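**Enstead to replace 979 residential water meters before winter rate change**

Wed 18 November -- The Enstead water department will replace 979 residential water meters under a contract approved this week, with the first installations scheduled for the older streets on the north side of town. The contract went to Keskinen, a utility services firm based in neighboring Bevstead.

The meters being removed are mechanical units with brass bodies and dial registers. Department records show that mechanical meters of this type lose accuracy at low flow rates as the measuring chamber wears. The result is under-registration, meaning that slow household use such as a dripping faucet or a leaking toilet valve may pass through the meter without being recorded.

The replacement units are ultrasonic and have no moving parts in the flow path. Each one stores hourly readings and sends them by radio to a collector twice a day. Meter readers currently visit each address once every two months.

Lenni Partanen, the department's distribution engineer, said the work order was divided by pipe age. The first group covers 291 addresses where the service line enters through a basement wall. Meters in outdoor pits will follow, weather permitting.

"The indoor sets go first," Partanen said. "A frozen pit lid can add an hour to a job, and we would like to avoid that in December."

Installation requires the water to be shut off at the curb stop. The department estimates 70 minutes per address, including a pressure check and a flush of the line. Where the shutoff valve inside the house is seized or leaking, the crew will replace it at no charge. Work on the customer side of that valve is not covered, and crews will not repair private plumbing.

Residents will receive a notice by mail before their appointment and a door tag if no one is home. An adult must be present for indoor work. Crews need clear space in front of the meter, and stored items should be moved before they arrive.
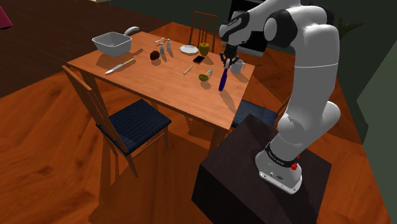 Drinking water for the shutoff period should be drawn in advance, the department said. No special container is needed. A clean cooking pot left on the dining table, like the white square one at the left end of the table, is adequate for a household that needs only a little for drinking and cooking. After service is restored, residents should run a cold tap for five minutes, starting with the bathtub or another outlet that has no aerator. Cloudy water is usually trapped air and should clear in a glass from the bottom up. Discolored water that persists should be reported.

Billing will continue on the present cycle. The final reading of each old meter will be photographed, and the customer may ask for a copy. Accounts will move to the Carnutano billing system as each route is completed -- account numbers will change, but automatic payments will carry over.

The new rate schedule, adopted earlier this year, applies to all customers regardless of meter type. Enstead has 3451 metered connections in total. Funding for the remaining routes has not been set.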